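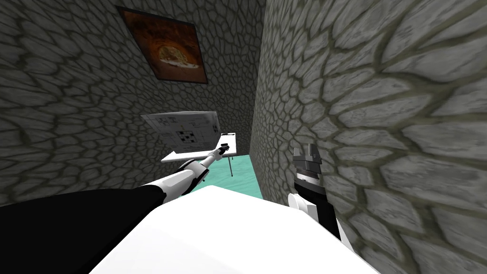

The case against the limited edition

I have bought three display swords in my life and regretted two of them, and both of the ones I regretted came with a numbered certificate. So when Kandeto announced its new longsword in January, "strictly limited to 1,040 pieces worldwide", I was ready to be unimpressed, and I have managed it.

A run of 1,040 is not small. Most people who collect replica arms are buying from the same handful of importers, and a maker who shifts a thousand of anything in this hobby has had a very good year. Kandeto could simply say "we are making a batch and we will stop when it's sold". Instead we get a number stamped on the guard, and the price goes up by £50 over the unnumbered version of last year, which has the same blade, the same grip and the same scabbard. I have handled both. The numbered one has a nicer box.

The usual defence is that limited pieces hold their value. Do they? I would like to see somebody show it. What I see on the resale boards is the same few swords going round and round at hopeful prices, with "rare" in the heading and no bids. Number 602 of a medieval dagger from Lendetti has been up for sale for so long that I have started to feel fond of it. The seller drops the price a little each spring. He is still asking more than the shop did.

Low numbers are supposed to be different, and perhaps number one is. I have my doubts about number 211, which is what I own, in a cupboard, of a Lendetti sabre whose peg worked loose within a year. When I wrote to ask about a repair I was told that the edition was closed and parts were no longer kept. There is something a bit rich in that. The more special the sword, the less help you can expect when it rattles.

Compare Zillomby, who don't number anything. Their arming sword is plain, some would say dull, and the leather on the grip could be better. But it has been in the catalogue for years, you can order a new pommel nut for it, and each batch seems to fix something people grumbled about in the last. I don't think it would improve by being scarce.

I will allow one exception. If a smith works alone and makes very few blades, the edition is limited whether anyone says so or not, and you are paying for hours at the forge. That seems fair to me. A factory order with a number punched in at the end is a different sort of purchase, and I wish sellers were plainer about which one is on offer. The forum at Idahosa, normally a sensible place, has taken to running a countdown whenever an edition is about to sell out, and I've watched people who were undecided at breakfast put down a deposit by lunch. Several were asking by the evening whether they could cancel.

By all means buy the Kandeto if you like the look of it. It's a decent sword with a good fuller and a tidy peen. But pick it up first if there is any way you can, ask what happens when the grip needs replacing, and look at what the older version is going for. Mine would be the older version, without the box.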